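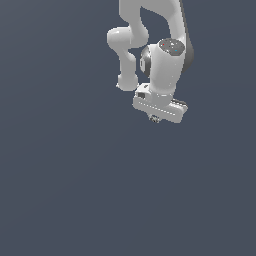

White arm with a dark gray side panel. Computer render.

STELLO COUPE CORNER - September

Quick one this month, I'm typing between jobs. Three things: the gearbox bushings, the car at Zenholm, and the drive up to Mastitz.

Bushings first because that's what everyone emails me about. The second batch is in. Same material as the first, slightly tighter on the shaft, so if you bought from batch one and yours rattles when warm, get in touch and we'll swap them. 10 sets left at the time of writing. $388 a set, shipping on top. Yes that's more than last year. No I can't do single sides, please stop asking. Rosario Amato is handling the orders while I'm away so write to him, not me, and put your chassis number in the subject line or it'll sit there. Early cars (anything with the one piece dash) need the short sleeve as well and it isn't in the set. Order it seperately.

Fitting notes. Drop the rear crossmember, don't try to do it with the thing in place, I've seen two cars now with chewed up tunnels from people going in with a pry bar. Grease goes on the inside only. Torque the big nut with the car sitting on its wheels. Then drive it for a week and do it again.

OK, the Zenholm car. Some of you saw the listing. Dark green, tan seats, the long rear glass, five speed. The ad says two owners and a "full history". I went over with Tullio Costa, who has had more of these apart than I've had hot dinners, and we spent most of an afternoon under it.

Good: doors shut properly. Sills are real sills. Original glass all the way round with matching marks. Interior is tired but its all there, even the ashtray lid, which if you've ever tried to find one you will know. Starts on the button and idles better than mine.

Not so good: the front end has been painted, and well, but there's filler in the left fender below the vent and the headlight bucket is the later type. So it's had a knock. Seller says parking. Maybe. Rear springs are done. Brakes pull right. History is a folder with a big hole in the middle, nothing at all for the years it was supposedly in storage, and then a bill for a Marchetti exhaust and four tires on what must be close to zero miles. Tullio reckons it was being used and the speedo was unplugged. I wouldn't go that far in print but look at the pedal rubbers and make up your own mind.

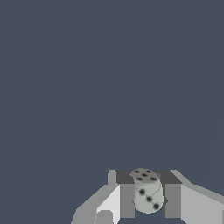 Gripper, grays on slate blue-gray.

Would I buy it? At the asking price no. Knock off enough to do springs, brakes and a proper look behind that fender and it's a decent car for somebody who wants to drive it and not polish it. The Marchetti pipe is loud by the way. Fun for ten minutes. Take earplugs if you're driving it home on the highway.

If you do go and see it bring a magnet, a flashlight and old pants. Ask to see it cold. Seller is a nice guy, wouldn't let us warm it up first even, so full marks there.

Mastitz drive. Leaving the lot behind the diner at 8 am, coffee from 7:30. It's 200 miles there and back the long way, less if you chicken out and take the valley road. Room for most of the cars we had last year but the hotel parking is tight, so tell me if you're bringing a trailer. Fill up before the climb. The station at the top has closed and last year we ended up siphoning gas into a Stello with a piece of washer hose - not doing that again.

Lunch is pay your own. Dogs fine on the terrace.

Also for sale, member's car, no pictures yet: engine number ending 2588, complete, turns over, been sitting on a pallet in a dry garage. Comes with the carbs and a box of gaskets. Would suit a rebuild or a spare. Sensible offers to Rosario.

Wanted: left rear lamp lens, early type, any condition short of smashed. Thats for me. Will swap for a wiper motor.

Next issue I'll do the heater valve thing, I promised it in spring I know. Send in your part numbers if you've found one that fits.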